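Otham Catalogue Server
Set-up guide, section 4: Connecting a source and running the first scan

Before you start

You need the following to hand:

- An Otham account with the Source Admin role. The Editor role can view sources but cannot add them.
- The address, port and database name of the source you want to connect.
- A read-only login on that source. Do not use an owner or superuser login.
- At least 4 GB of free disk space on the machine that runs the scanner.

If the scanner is not installed yet, go back to section 3. The scanner and the server must be on the same major version. You can check both under Settings > System.

4.1 Add the source

1. Sign in and open Sources from the left-hand menu.
2. Select Add source.
3. Choose the connector type from the list. If your database is not listed, choose Generic SQL and read the notes in 4.6 before you carry on.
4. Type a name for the source. The name can be up to 100 characters long and may contain letters, digits, hyphens and underscores. Spaces are turned into underscores when you save.
5. Fill in the address, port and database name.
6. Under Login, select Stored secret and pick the secret you created in section 3. If you type a password straight into the form it is saved, but it will not be rotated with the others.
7. Select Test connection.

Wait for the green tick before you select Save. If the test fails, the message under the button gives the reason. The usual ones are a closed port or a login with no rights on the system tables.

Note: The source name becomes part of the identifier of every table and column beneath it. Renaming a source later breaks saved links and any lineage drawn by hand.

4.2 Choose what to scan

1. Open the new source and go to the Scope tab.
2. Tick the schemas you want to include. Nothing is ticked to begin with.
3. To leave out single tables, type a pattern in the Exclude box, one per line. An asterisk stands for any run of characters, so tmp_* leaves out every table whose name starts with tmp_.
4. Select Preview to see the list of tables that match.
5. Select Save scope.

Views are included with tables. Stored procedures are read only if you tick Include procedures, and on large systems this can make the scan a good deal longer.

4.3 Turn on previews for file collections

Skip this part if you are connecting a database only.

File collections (folders or buckets holding documents, images or logs) are catalogued one entry per file. With previews on, the entry page shows a small copy of the file next to its metadata.

1. On the Scope tab, tick Create previews.
2. Set the longest side. Use 504 unless you have a reason to change it. Larger values take up more room in the preview store and slow down the entry list.
3. Under Formats, tick the file types you want. Video files are given a still from the first second.
4. Select Save scope.

The Caption field on an entry is free text and is searchable. It can be filled in by hand on the entry page, or loaded in bulk from a CSV file with the columns path and caption.
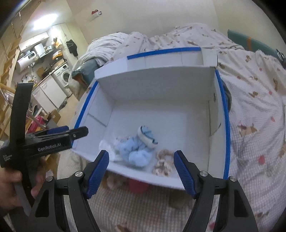
Preview of an image entry. Caption field: "Open white box with blue tape round the rim, on a bed".

Captions loaded from a CSV file replace any that are already there. To keep the existing ones, tick Fill empty only on the import page.

Caution: Previews are copies. If a file holds personal data, so does its preview, and deleting the original does not remove the preview until the next full scan. Leave previews off for restricted collections.

4.4 Run the first scan

1. Open the Runs tab and select Run now.
2. Choose Full. The first scan of any source must be a full one. Incremental is greyed out until a full scan has finished.
3. Leave the page open or come back later. The scan carries on if you sign out.

The status moves from Queued to Reading, then to Matching, then to Done. Matching compares what was read with the entries already in the catalogue and can sit at nearly 100 per cent for several minutes on a busy server. Do not cancel a run while it is matching. If you have to, start another full scan straight afterwards.

4.5 Set a schedule

1. Go to the Schedule tab.
2. Choose Daily or Weekly.
3. Pick a start time. The time zone is the one set for the server, and your own profile setting has no effect on it.
4. Select Incremental for the normal run and tick Monthly full scan.
5. Select Save.

Up to four scans can run side by side. Any more than that wait in the queue in the order they were due.

4.6 Notes on particular connectors

Generic SQL: reads tables, columns and types only. Keys and comments are not read. You must supply the driver file yourself and place it in the drivers folder of the scanner, then restart the scanner.

Flotenau: needs version 9 or later. On earlier versions the connection test passes but the scan ends with no tables found.

Tetteh: column comments longer than the catalogue limit are shortened. The full text stays in the source.

Faltstead storage: add the bucket name without a leading slash. Each bucket is added as a separate source.

4.7 If the scan ends with warnings

Open the run and select Download log. Lines marked SKIP are tables the login could not read. Grant the missing rights and run an incremental scan. Lines marked TYPE are columns with a data type the connector does not know. They are still added to the catalogue, with the type shown as Other.

For lines marked FAIL, see section 9, Troubleshooting.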